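Rainwater figures for the allotment tank
2022-10-16

The tank behind the shed at Zavstead has now been connected for a full growing season, so there are enough readings to work from.

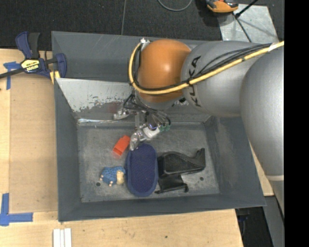 Total collected was 3,691 litres. The roof drains to a single downpipe with a leaf filter, then to a 600 litre tank. Overflow goes to the soakaway and is not measured. I read the level each morning with a dipstick marked in centimetres and convert it using the tank's cross-section.

The wettest month gave 778 litres. In dry spells the tank ran out after roughly nine days of normal watering, mostly on the beans and the two courgette beds.

Cuiping Ren asked whether a second tank would pay for itself. On water charges alone it would not, at least at the price I was quoted. It would shorten the dry gaps, though I can't yet say by how much without a figure for the overflow.

I have ordered a small tipping-bucket gauge for the overflow pipe. It should be fitted before December, when the outlet tap also needs lagging.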